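Stakstead Household Connections Collection: Data Card

Version 6

Summary

The Stakstead Household Connections Collection documents the ordinary handling of plugs, power strips, chargers and cables on a table top. It was prepared by the Nanley office of Stakstead for those who study how everyday electrical items are connected, disconnected, gathered up and put away. The collection contains 1000 recordings, each accompanied by a short written account of the task in plain English.

This card sets out what the collection holds, how the items were chosen and arranged, how the written accounts were prepared, and the conditions under which the material may be used. It replaces the card issued with the previous version, which should no longer be cited.

Contents of the release

The release consists of a folder of recordings, a folder of written accounts, a list of items and a change log. Recordings and accounts share the same number. A recording without an account has been withheld at the account stage and will be found in the change log under "pending".

The list of items gives, for each plug, strip or lead, a short name, a colour and a note of wear. Short names are used consistently in the accounts. Users who have worked with earlier versions should note that "extension" has been dropped as a term. The items formerly so called are now entered as "power strip" where there is more than one socket and as "long lead" where there is only one.

Tasks

Tasks fall under four headings.

Connecting. A plug is brought to a socket on a power strip and pushed home. The account states which plug was asked for and, where the strip has several sockets, whether a particular one was named in the instruction.

Disconnecting. A plug is taken out of a strip and laid down. The instruction may ask for it to be laid on a particular side of the board. Pulling on the cord is recorded as a fault, whether or not the plug came free.

Exchanging. One plug is removed and another put in its place. This is the longest of the four and accounts for more than 200 of the recordings.

Clearing. Strips, plugs and leads are gathered, the leads coiled or folded, and the items moved to one side. Clearing was added at the request of Pacita Dela Peña of the Barredo office, whose earlier work on kitchen drawers had shown how much time is taken up by loose leads.

Arrangement of the work surface

The tasks are carried out on a white board placed over a table. The board gives an even background and makes dark leads easier to follow. Marks on it are left in place between tasks; cleaning is done at the end of a session with a damp cloth, and the board is dried before any item is returned to it.

Items are not placed in a fixed pattern. The power strip may lie straight or at an angle, and its own lead is allowed to fall where it will, provided that it does not cross the socket to be used. Early versions of the collection kept the strip parallel to the front of the table throughout. Reviewers at Vumanard found the results too regular to be of much use, and the rule was withdrawn.
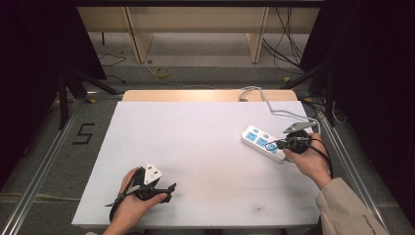
Plugs are introduced to the board one or two at a time. Where two are present, the instruction names each by colour or by shape, and the written account follows the wording of the instruction. Should the person carrying out the task take up the wrong plug and then correct the mistake, the recording is kept and the correction is written down.

No item is connected to the mains while a task is in progress. The person in charge of the session checks this before the first task and again after any pause. The check is entered in the session sheet with initials.

Selection of items

Items were bought from ordinary shops or brought from offices and homes. No attempt was made to assemble a complete range of plug types, and the collection should not be treated as a survey of them. Cracked casings, bent pins and bare wire were grounds for refusal. Scuffed casings, faded lettering and leads that had taken a permanent bend were accepted and, in the view of the compilers, are among the more useful features of the collection.

Efren Calimlim kept the list of items and settled questions of naming. Where a colour was open to dispute -- cream and white gave the most trouble -- the name in the list stands, and users are asked not to alter it in derived versions without saying so.

Written accounts

Each account was written by one person and read by a second. The writer describes the actions in order, in the present tense, using the short names in the list. The reader compares the account with the recording and marks any action that is missing or placed in the wrong order. Disagreements were passed to Hường Cao, whose decision was final.

Writers were asked to keep to what could be seen. An account may state that a plug is against a socket; it may state that the plug is in the socket only where the face of the plug meets the face of the strip. Where a hand hides the join, the account says "not visible".

A sample account reads as follows:

"Takes up the black plug. Turns it. Brings it to the strip. Pushes. Lets go. The plug stays in the strip."

Known limitations

Leads are sometimes hidden beneath the hands for much of a task, and the accounts are weakest on such passages. Thin black leads are harder to follow once they pass beyond the board, and their position there should be treated as unreliable.

Right-handed work is far more common than left-handed work. A further 30 recordings made to improve the balance are under review and do not form part of this version.

The accounts of clearing tasks vary in detail. Some writers recorded every fold of a lead and others wrote only "coils the lead". Both forms have been allowed to stand.

Permitted use

The collection may be used for study, teaching and the preparation of derived collections, provided that this card is supplied with any copy. It may not be used as evidence of the safety or fitness of any electrical item. No testing of that kind was carried out.

Requests for removal of a recording should be addressed to Mandla Ndlovu at the Nanley office, quoting the recording number. Corrections to accounts are dealt with by Mark Anthony Dalisay and are entered in the change log once accepted.

Change log (extract)

Clearing tasks added. Item list revised and the term "extension" withdrawn. Wording "not visible" adopted throughout. Two duplicate accounts removed. Card reissued 3 May 2022. Next revision planned for November.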